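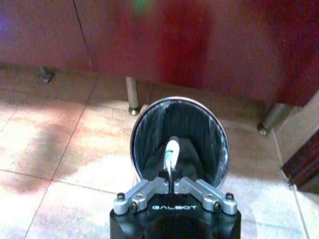

Low down by the red cabinet, round dark thing with the silver rim in front of the gripper. Thread on what having a robot about the place has changed for us 🧵

**1/** I work at Selier. We look after furnished flats in Tiltville: people move out, we check everything, clean, put it all back, and hand over the keys. Since January we've had a robot on the team, and I've been promising a proper write-up for ages. August 2023, so here it is!

**2/** First thing to say is that I love it. I didn't expect to. I've spent years on my knees on tiled floors picking up what other people leave behind, and my right one clicks like a biro. Anything that does part of the low-down work gets a warm welcome from me.

**3/** The job it has is floor pick-ups and carrying. Lids, coasters, toys, remote controls, the odd shoe. It brings things to the sorting table and one of us decides where they belong. The deciding is still ours and I think it'll stay that way for a good while.

**4/** Monique Marty did the first month with it. She's been on the flats longer than any of us and she was dead against it, said so in the meeting and said so again in the van. Now she's the one who tells new starters how to lay a room out for it (chairs out, rugs rolled, flex off the floor).

**5/** What changed most is the order of the day. We used to go room by room, all of us in a clump. Now one person walks the flat first and opens it up, the robot starts on the floors, and the rest of us are on kitchens and beds. Far less stepping over each other!

**6/** It's slower than me at picking up one thing. Much slower. I timed myself against it once for a laugh and I'd had a drink of water and sat down before it was back. But I'm off doing the oven while it does that, so who cares.

**7/** Shiny round flat stuff is my favourite to watch it try. Pan lids, trays, those mirror coasters. They slide, they catch the light, you can't get a nail under them on a tile floor. I swear at them as well, so I've a lot of sympathy.

**8/** Fulgencio Medrano keeps the log. Every pick-up goes in, good or bad, and he reads it like other people read the football. We passed 1000 in the spring and he brought in a cake. Last time I looked over his shoulder it was on 3969 and he was already planning the next cake.

**9/** Furniture on legs used to be the bit we skipped when we were behind. Be honest, you've all done it. There's a gap under there and it's dim and you tell yourself it's fine. We skip it less now, and the check-in complaints about "something under the cabinet" have dropped right off.

**10/** Now the less rosy bits, I don't want this to sound like an advert. It needs someone near it. If it drops a thing or gets stuck by a table leg, one of us has to stop and go over, and on a bad day that person gets very little else done. We take turns so it's never always the same face.

**11/** And people were worried about hours, me included. Mulugeta Kumsa asked for it in writing that no shifts would go because of the robot, and we got that in writing. If your workplace is about to start something like this, ask for the letter early. We waited until it was already in the building and it made for a tense couple of weeks.

**12/** We also got 2 paid training days each, which I'd thought would be slides. It was mostly practising: how to pause it, how to take something from the gripper without tugging, where to stand. I came out knowing more than I'd wanted to about grippers and then bored my sister with it all evening.

**13/** Romain Mallet has moved over to setting up full time, by the way. He was on bathrooms for years and his back was going. Same pay grade, which we're still arguing about – it's a skilled job and it should go up. Watch this space.

**14/** Next up is the Marchal building, which is all long corridors and thick carpet. Carpet is going to be a whole new adventure. I'll do another thread once we've had a few weeks there.

**15/** Someone's bound to ask, so: yes, it has a nickname. We call it Pirau. Replies open, ask me anything about the day-to-day, but if it's about motors you'll want Fulgencio.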